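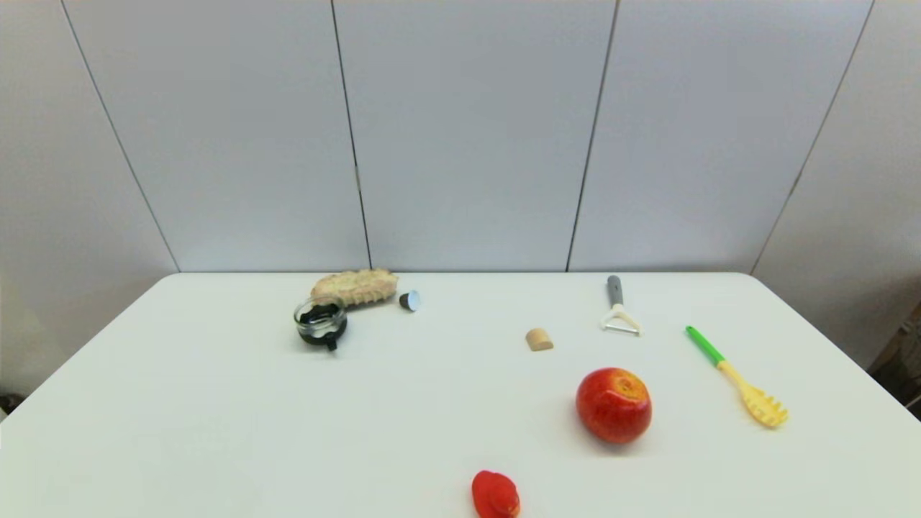
Sort the object list before you touch the planner

Most bad picks on a kitchen table start in the list of names. Write down what is out, then give every item one name and keep it. If the detector says "pasta server" and the task file says "spaghetti spoon", the planner will treat them as two things and go looking for the second one. We keep ours in a plain text file with 26 names, one per line, no plurals.

Add a size guess next to each name. An apple and a cork should never share a grasp width.

Wait for two matching detections

One look from the head camera is enough to make a list and too little to move on. Have the perception node hold a detection until the next one agrees within a small distance. Clear glass is the worst for this. Its depth values jump, so use the dark part of a cup or jar for the position and let the glass part follow.

Anything at the front edge of the table gets a lower score in our setup. Half an object gives half a center.

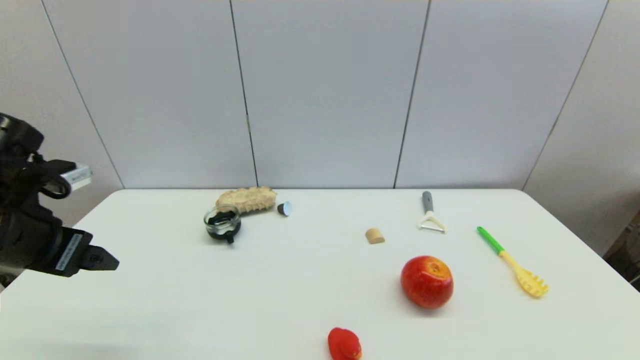

Ifeanyi Isah wrote in to say that he gets better results by planning to a point above the object first and asking for the grasp only from there. He keeps the two as separate calls in Dokell, so a failed grasp doesn't throw away the approach. I tried it and have left it in.

Check the scale of your grasp widths while you are in there. I once had meters in one file and millimeters in the other - the arm stopped on a limit and the log just said "goal rejected". Put the unit in the variable name.

Let the wrist camera have the last word

The head camera picks the target and the wrist camera corrects it on the way in. Switch over at a fixed height, and log the height. Long utensils need an angle as well as a point, and the angle from the wrist is usually the better one.
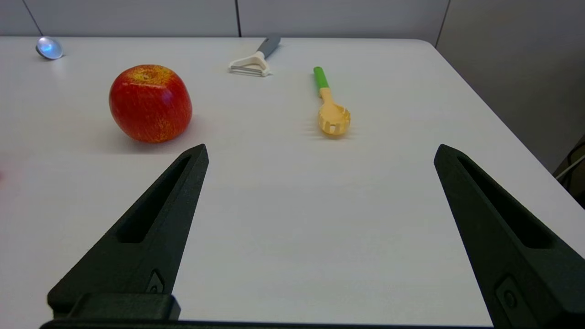

Keep the correction small. We cap it at 17 mm per step, and if the wrist view asks for more than that, the arm goes back up and the head camera looks again. Before the cap, a peeler handle could pull the target off the spoon next to it.

Save the failed runs

Delete nothing for the first month. Our Osside folder has 1,047 runs in it, and the failed ones get opened far more often. Name each run by task and number, and write the software version inside the file. Folder names get changed.

Replay a failed run against the new planner before trying it on the arm. It takes a few minutes.
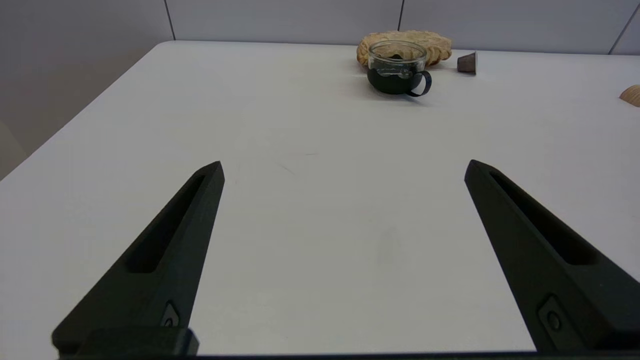 Page last changed: 5th July

Set the back of the table as its own zone

Items near the wall need a different approach angle. Draw a strip along the far edge in the planner's map and give it a steeper approach and a slower speed. Add the wall panels as a collision surface, with a little padding. For cups with a handle, store which side the handle is on and let the planner choose from there.

Changed in this version: the wrist cap, and the part on units. The April note about restarting the detector between tasks is gone, as the new build doesn't need it.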